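From: Ona Jankauskaitė
To: wallner-dev
Date: Dec 5, 2025
Subject: Re: [wallner-dev] edge finder drops out on dark cloth, width log jumps

Tarmo Laur wrote:
> Replaying the Risville sessions through the September build of Wallner
> and the cloth edge finder keeps losing its lock on anything dark.
> Light shirts fine, towels fine, black stuff hopeless. Confidence goes
> to zero for a stretch, comes back, goes again. Also the jaw width
> column jumps in the same places, which makes no sense to me, width
> should have nothing to do with the cloth. Is it the exposure? Should
> I just raise the gain in replay and rerun the lot?
>
> Second thing. Are we undistorting before or after the mask? Docs say
> before, the config says after.

Hi Tarmo, all,

Quick one between builds, sorry for the fragments.

Don't raise the gain yet. Tried it last night on my copy and it made the light stuff worse and the black stuff no better. The bedspread blows out and you get a pile of false edges off the stitching. Reverted.

What I think is going on – two separate bugs that happen to land on the same frames.

Bug one, edge finder. It looks for a brightness step and then wants texture on the cloth side to confirm it. Black matte cloth has hardly any texture at that exposure, so the confirm step fails even when the outer edge is as strong as you could ask for. Then the fallback kicks in and goes hunting for the strongest parallel lines it can find. On a quilted bed that's the quilting. So it locks on the bed for a bit, the tracker notices the bed isn't moving with the cloth, drops it, zero confidence, round again. That's your on-off pattern.

Bug two, width. We get width from the finger pads in the image, by color, not from an encoder. The blue threshold was tuned on the bench at Brultbridge, under the white lamps. In a bedroom it's marginal. When the auto exposure swings for dark cloth the pads drift out of range, one side drops, and the code quietly uses the last good value for that side. Quietly!! There is no flag. So width jumps when the pad comes back. Nothing to do with the cloth as such, you're right, only via exposure.

The gripper's own shadow doesn't help. On black cloth it falls right across the part we care about and the local contrast step treats it as a fold. I had a go at masking it from the pad positions, works when both pads are found, which see bug two.

Frame I've been using as the hard case for both, jaws open over the black piece on the pink quilt: 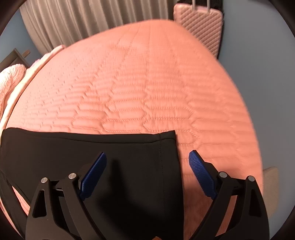

Tarmo Laur asked on the call whether we could skip the edge finder on dark items altogether and let the planner take the grasp point from the segmentation outline. I'd like that too, but the outline goes soft wherever the cloth creases, and the planner wants a direction as well as a point. A straight edge gives you the direction for free. A blob doesn't. So I'd keep the edge finder and fix the confirm step.

Proposed changes, in the order I'd merge them:

1. Confirm step takes texture OR a strong enough step in hue. Pink against black passes that easily.
2. Fallback is only allowed lines that don't repeat. If there are more than 2 parallel ones at even spacing, throw the group out. Kills the quilting.
3. Pad color threshold done relative to the body of the gripper, which is black and always in the same place. Per frame, no bench constants.
4. New column, width_held, 1 when either side is a stale value. Downstream can decide.

1 and 2 are on my branch now. Ran them over the 300 dark item clips, 71 still fail, mostly where the cloth edge is under a pad. Haven't run the full 600, the Gisis box is busy untill tonight. 3 is half written. 4 is a ten minute job if somebody wants it – Tarmo?

On undistort. The config is correct and the docs are wrong. Mask first, then undistort. If you do it the other way the dark ring round the lens gets stretched and smeared into the corners and the segmenter calls it cloth. Black cloth, natrually. If you ran any of your replays with the order from the docs then please rerun those before we compare numbers, otherwise we'll be chasing a third bug that isn't there.

And please check your calibration file is the one from the Wallner repo and not the old one. Pads come out at slightly different angles with the old one and the width is off at full open.

Can someone try the branch on something patterned that isn't a quilt? Checks, stripes, a woven rug. Rule 2 worries me there, a striped shirt has plenty of evenly spaced lines that we do want to keep. Might need to limit it to lines outside the cloth mask, but then we depend on the mask again.

Will push 3 when it compiles.

Ona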